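# About Givora

Givora is a small company for golf travel. We arrange golf holidays and practice weeks for players who want to play a lot and organize very little.

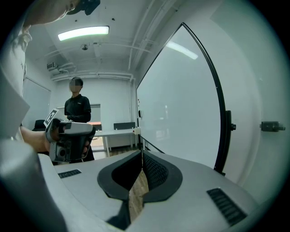 We started with one course, Tritbridge, and with guests who came back every February. Today we work with 14 courses, and our team has played each of them many times. When you ask us if the back nine is hard to walk, we can answer from our own legs.

Our groups are small, with a maximum of eight players. Beginners are welcome – you don't need a handicap for the practice weeks at Gosselin, only shoes with soft spikes. For stronger players we have the Binereo week, with six rounds and a friendly match on the last afternoon.

The price includes green fees, hotel with breakfast and the transfer of your golf bag. Flights are not included. Rental clubs can be reserved, also for left-handed players, but please tell us early.

Our office is open from 9 a.m. to 5 p.m. You can write to us in English, French or Italian – we read all messages ourselves and we answer in the same language.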